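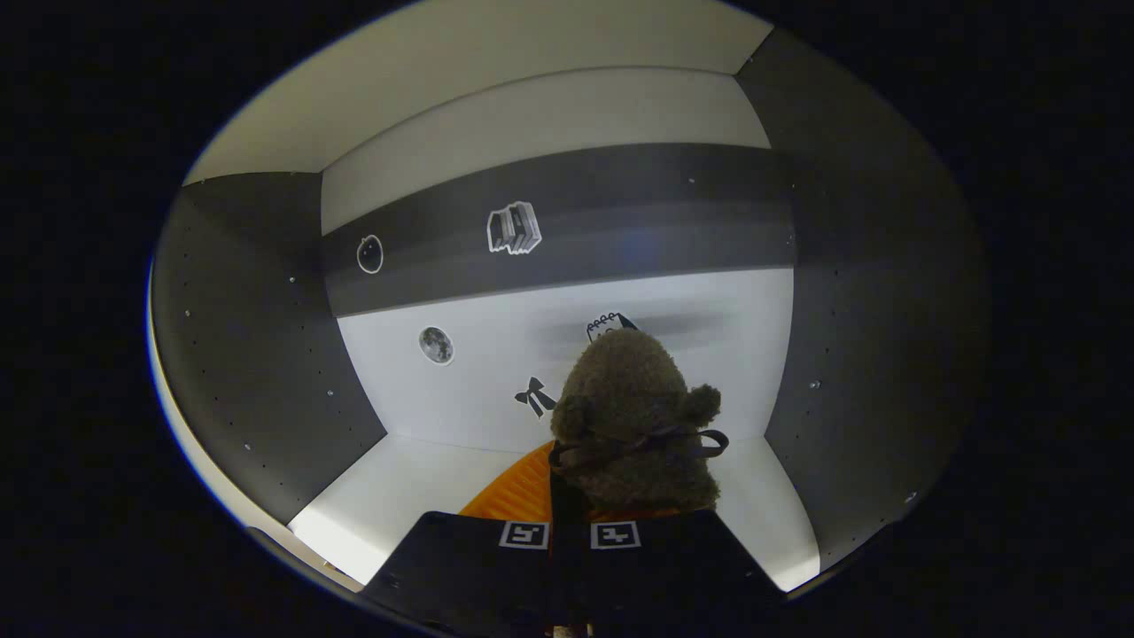
## Teddy demos: tracking drops out near the back wall

Picking this one up from Tadhg. We're teaching the pick-and-place by hand with the gripper, and out of 90 demos with the teddy bear, 43 came back with a jump in the path. That's far too many to train on!

**Tried so far**

- Wiped both jaw markers and redid the calibration. No change.
- Swapped the cable - same again.
- Slowed right down on the way in (painfully slow, my arm was aching). A bit better, but I still got jumps.
- Stuck more stickers on the back wall, the moon and the books and so on, so the tracker has something to hold on to besides plain white panel. Two jumps in the next batch, so I'm fairly hopeful.

**Still to do**

Tadhg, could you rerun the old batch with the feature limit at 2,000? I'd love to save some of those demos if we can. Leaving the ticket open until I hear from you.

Aoife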